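Search this site Go

How to predict a visible satellite pass from your garden

Last updated 13 March 2020

The International Space Station and many smaller satellites can be seen without a telescope. You need a clear sky, your position and a recent set of orbital elements. The steps below use Kallio, a free pass predictor, but other programs ask for the same values.

1. Enter your position. Latitude and longitude to two decimal places are enough. Add your height above sea level if the site is on high ground.

2. Load the elements. Each satellite has a two-line set. The station orbits at a little over 400 km and drag changes its path daily, so a set more than a few days old will give times that drift.
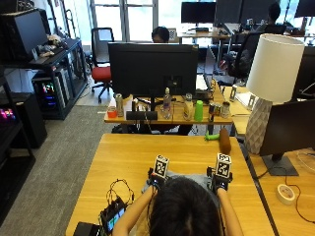

Why does the predictor list passes that I can't see?

It lists every time the satellite rises above your horizon, including those in daylight and those in the Earth's shadow. Tick "visible only" to remove them.

3. Set the limits. Minimum height 10 degrees, Sun at least 6 degrees below the horizon. Observers with houses close by should raise the first figure to 20.

4. Read the table. Each line gives the start, the highest point and the end of the pass. Direction is measured clockwise from north, so 90 is due east. Height is measured up from the horizon.

5. Check the clock. Kallio works in Universal Time. In May, British observers must add one hour. Set your watch against a time signal before going out — a slow watch is the usual cause of a missed pass.

6. Go out early. Allow ten minutes for your eyes to adjust and face the start direction. A satellite shows as a steady point moving smoothly. If it fades part of the way across, it has entered the shadow. 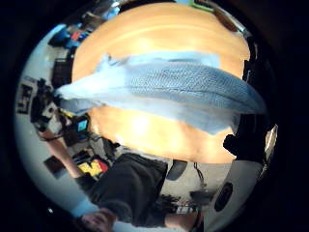
Light blue knitted cloth on a round wooden tabletop.

7. Record the result. Note the time at the highest point and compare it with the table. A difference of more than 2 seconds on the station usually means old elements. Alois Leitner's log from Rusham covers 419 passes in this format and can be loaded straight into Kallio.

We use cookies to remember your settings. Accept Manage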